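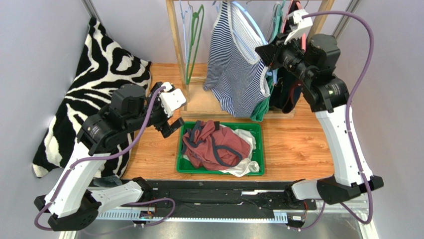 2 min read

Progress report: shared thyroid reviews at Brestero
Second half of the grant, to the end of February
Prepared for the Beltis fund by Issa Matar

You asked for a plain account of whether the shared review clinics are worth paying for again. My answer is still maybe, and I would be wary of anyone on this project who gave you a firmer one.

The idea, as you will remember from the bid, was that people on long-term thyroid tablets would stop having a five-minute call about a blood result and come in for a proper sit-down with a nurse and a pharmacist. We invited 1,108 patients across the Brestero and Boonchu practices. Invitations went out late at Boonchu, where the recall list turned out to be full of people who had moved away, and I don't yet trust the attendance figures from there enough to print them.

Those who came liked it. I put little weight on that. People who give up an afternoon for a longer appointment are the ones who wanted a longer appointment, and our feedback form more or less asks them to be kind. What did interest me was the free-text box, where the same complaint kept coming back: nobody had ever asked them when they took the tablet, or what they took it with. Several were swallowing it with breakfast and an iron supplement.

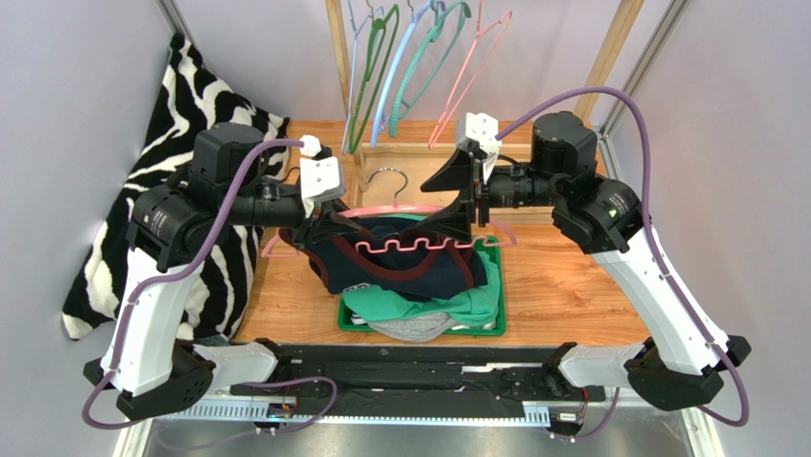

Whether fixing that changes anyone's dose is another matter. Ilir Omerović has gone through the repeat blood tests we have so far and found 13 patients whose results came back into range with no change of prescription. He is pleased. I have pointed out that results wander by themselves, and that we have no comparison group, the fund having struck it out of the budget at the start.

The Broneo booking software remains a nuisance. It sends reminders for the blood test after the test is due, and the fix promised last time has not arrived. We are ringing people by hand, which eats up the nurse's mornings.

Spending is on track apart from room hire at Boonchu, which has gone over. We lost 2 clinics to staff sickness and have put on 4 extra to catch up.

For the last stretch I would like to drop the satisfaction form and spend the time chasing repeat bloods from those who didn't attend - they are the nearest thing to a comparison we are going to get. I need your agreement to that before the next set of letters is printed.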